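Household Equipment Notes, August 2024
Viltcombe Home Services Advisory Page

Can a machine look after the office chair?

Readers who work from home ask whether routine furniture care can be handed to a robot. For the present, the advice of this page is to keep a screwdriver at hand. Floor cleaning is well served by machines. Caster care is still largely manual work.

The task itself is simple. Lay the chair on a folded blanket and pull hair and thread from each wheel with tweezers. Wipe the housings with a damp cloth. A caster that will not roll freely should be drawn straight out of its socket and replaced with one of the same stem size. Check exposed screws every 6 months, and do not overtighten those set in plastic.

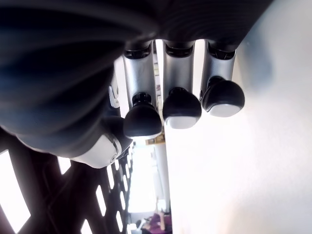 Belevari wrote in to disagree, saying that a machine need not do the whole job to be worth having, and that one able to find a loose screw and report it would already save the office a morning.

The point is fair. Inspection is likely to arrive before repair. In the Hulten workshop trial last December, an arm checked 200 casters and flagged 25 for cleaning, but staff removed the hair by hand. Thread wound tightly on an axle remains difficult for most grippers, as does a stem that has seized.

Households considering a purchase should ask the seller for a demonstration on their own chair. Spare casters should be kept in a labeled bag with the assembly sheet.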